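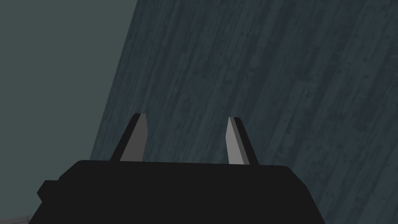

Offener Greifer, nichts dazwischen, dahinter Holzmaserung in Blaugrau. Gerendert.

Häufige Fragen zu Katis
August, von Samran Intarasuk

Was ist Katis?
Ein Verfahren, mit dem ein zweiarmiger Roboter in der Simulation lernt, sich in fremden Küchen zurechtzufinden. Vor jeder Episode würfelt unser Generator Donammont Texturen, Farben und Griffe neu. Auf guten Geschmack wurde er nicht trainiert.

Wie viele Küchen gibt es?
586. Davon liegen 500 im Training und der Rest im Test. Renovierungswünsche nehmen wir nicht an.

Warum die Nahansichten?
Weil die Gesamtansicht über die letzten Zentimeter vor der Front wenig verrät. Dafür sieht man von nahem oft nicht mehr, in welcher Küche man steckt. Katis gewichtet beide Quellen laufend neu. Die Abstimmung hat uns den halben Sommer gekostet. 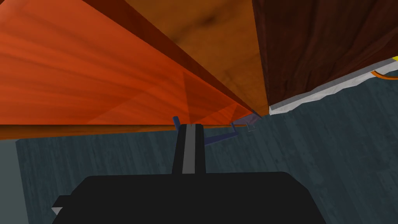 Nahansicht: orangefarbenes, hellbraunes und dunkelbraunes Holz laufen auf eine Ecke zu, unten der Greifer.

Und das hilft?
Ja. Gegenüber Chu, unserem älteren Verfahren, braucht Katis bei gleicher Erfolgsquote rund 100 Demonstrationen weniger pro Aufgabe. Bei Schubladen ist der Vorsprung deutlich, bei Türen mit kleinen Griffen eher eine Frage der Tagesform.

Muss jede Front anders aussehen?
Ja. Sonst merkt sich das Netz »Griff ist silbern« und hält das für Wissen.

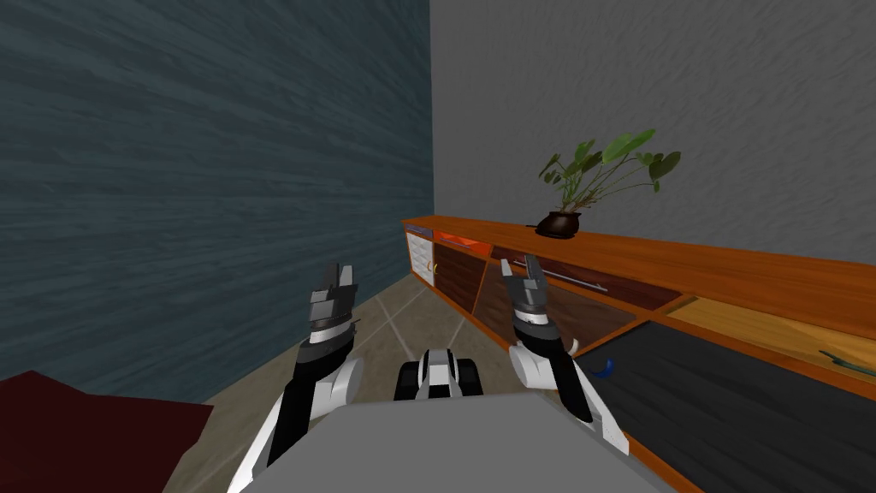 Beide Arme vor der Küchenzeile. Griffe in Gelb, Silber, Grün und Blau, oben eine Topfpflanze.

Läuft das auf echter Hardware?
In Version 2, hoffentlich. Der Versuchsaufbau in Dikonholm steht, die Kalibrierung sieht das noch anders.

Wo finde ich den Code?
Im Projektarchiv, sobald jemand die Kommentare entschärft hat.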